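Flakuvdale fold-up weekend fills the hall with linen

July 28, 2019

The old drill hall in Flakuvdale has never smelled so strongly of washing powder. All weekend the long room on Verneo Street has been given over to bedding, blankets, towels and every sort of spare cloth the town could pull out of its airing cupboards, and by teatime today a good part of it had been shaken out, folded and stacked on the shelves at the far end.

This is the second year of the Flakuvdale Linen Share, and it has grown enormously. Last July it was a couple of trestles and a wet Saturday. This time there were 885 pieces logged in the book before the doors shut (the book is a proper ledger with a red ribbon, and people do like signing it), and bags were still being left in the porch while the floor was being swept.

The idea is a simple one and it works a treat. You bring what you don't use. It gets looked over, sorted by size and folded to a set pattern, and then it goes out again to anyone in the valley who could do with it: families moving house, students off to their first flat, the holiday club, the animal shelter for anything past its best. There is nothing to pay and no form to fill in beyond a line in the ledger.

Sorting took up most of Saturday. Sheets went to the left of the stage, blankets to the right, and the bits that belonged to neither, such as tea towels, cushion covers and one magnificent crocheted bedspread in eleven shades of green, were piled on the stage itself. Fitted sheets caused the usual groans. There is a way to fold them so that they lie flat, with one corner tucked inside the next until all four are nested, and by Saturday evening quite a few people who had sworn they would never manage it were showing it off to anyone who walked past.

Sunday was for folding, and the pace picked up wonderfully. Big cloths were spread out so that the smaller ones could be dealt with on top, which keeps everything clean and gives you a good wide surface to smooth things down on.
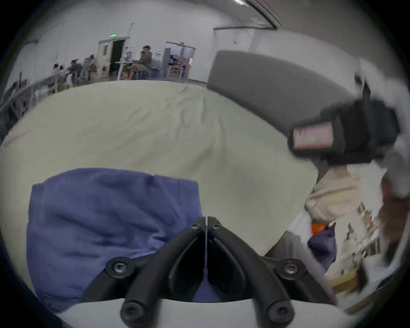 Blue cloth on a pale beige sheet, with cream and navy fabric over to the right.

The folding pattern this year was borrowed from the Tsuchiya method, which was new to most of us and which turned out to be great fun once you had done it a few times. The cloth is laid flat and smoothed from the middle outwards. One long side comes in to the centre, then the other, and the whole strip is folded down from the top in even turns until it makes a firm block that will stand up by itself on a shelf. Towels take to it beautifully. Thick blankets need a bit of leaning on. Silky things slide about and have to be coaxed, and the advice going round the room was to do those on top of something cotton.

The best part of the blocks is how little room they take up. Shelves that were bulging last year now hold a great deal more, and you can see the edge of every single piece, so there is no more tugging one sheet from the bottom and bringing the whole lot down on your head. Each block gets a slip of card with the size written on it in pencil. Singles have a plain card, doubles have a corner snipped off, and kings have two.

Colour was the other talking point. Somebody suggested on Saturday lunchtime that the shelves be filled by shade as well as by size, and although there was a bit of muttering about the extra work, the result is a joy. The whites and creams run into beige and then into yellows, and the blues have a whole bay of their own, from pale sky to a navy that is nearly black. Several visitors came in just to look at it. One little boy asked if he could have the orange shelf for his bedroom, shelf included.

There was a mending corner too, under the big window where the light is best. Hems were turned, loose buttons went back on pillowcases, and a few sheets that had worn thin down the middle were cut and joined sides to middle in the old way, with the strong outer edges brought together to make a new centre. It is a lovely bit of thrift and it was good to see it being learned again. Anything beyond saving was cut into squares for cleaning rags, and those went into a tea chest by the door for people to help themselves. The chest had to be filled twice.

The new shelving deserves a cheer of its own. It came through the Flunik fund, which put up 500 pounds in the spring, and it was fitted in time for the weekend with hardly a day to spare. The lowest shelf sits well off the floor, so there will be no repeat of last winter's damp, and the top one can be reached without the steps. Lavender bags have been tucked in at the back of each bay. They were made by the Thursday sewing group out of odd pillowcases, 40 of them, and the hall smells all the better for it.

Tea was served from the hatch on both days, with scones on Saturday and a very fine lemon drizzle on Sunday that was gone before three o'clock. The urn held up. The raffle, a last-minute idea, was won by a lady who had only popped in to ask the way to the bus station and who went home with a picnic rug and a jar of plum jam.

Collections begin this week. The shelves will be open from ten until noon on weekday mornings, and you are very welcome to come along and choose what you need, or to ring the hall first if you are after something particular such as cot sheets or a matching pair of curtains. Bring a bag if you can. The supply of carriers behind the door is running low.

Gifts of linen can be dropped off during the same hours. Please wash things before you bring them and leave them unfolded if you like, as there are plenty of keen hands here who would be glad of the practice. Double duvet covers are badly wanted, and so are bath towels in any colour at all. Pillows can't be taken this year, and neither can electric blankets.

The mending corner will carry on through the summer, under the same window, with needles and thread provided. If you have a decent pair of fabric scissors going spare, do bring them along.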